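The Long Second Life of Cloltska

There are bands you fall for right away, and there are bands that sit on your shelf for years, waiting until you're ready. Cloltska was the second kind for me. I bought their first record in a secondhand shop in Preston, mostly for the green sleeve, played it twice and forgot I owned it until a rainy April when the car stereo would take nothing else.

By the end of that month I knew every word. I also knew I had to find out who was playing that wandering, slightly seasick organ, and so I wrote to Fongchan Siriwan, who was kind enough to write back (four pages, by hand!).

The group started with 5 members, she told me, all of them living in the same drafty house in Drastville and sharing one decent amplifier. They pressed 400 copies of that first album and sold most of them out of a suitcase after shows. The organ belonged to a church that was closing its doors, and it took the whole band and two cousins to get it up the stairs. It never did come down again, which is why every early song was recorded in a bedroom, with the window shut and a quilt hung over the door.

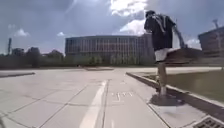 A skateboarder rides beside the curb on a concrete plaza.

What I love most about those recordings is how patient they are. "Thaweesak," the long closing number, takes its time getting anywhere – there's a good stretch of just bass and brushes before Siriwan comes in – and when the chorus finally arrives you feel as though somebody has opened a door and let the evening in. She says they played it 18 times before they got a take they could live with, and that she can still hear a wrong note in the second verse. I've listened for it and I can't find it.

The band drifted apart after their third record, with no great quarrel that anyone will admit to. Siriwan taught piano, the drummer moved north, and the songs went on being passed from friend to friend on worn-out tapes. Now all three albums are back in print, and the old house tapes have been cleaned up as well, with the creaking stairs left in.

Siriwan still plays most evenings. She has a smaller organ these days, and she keeps it on the ground floor.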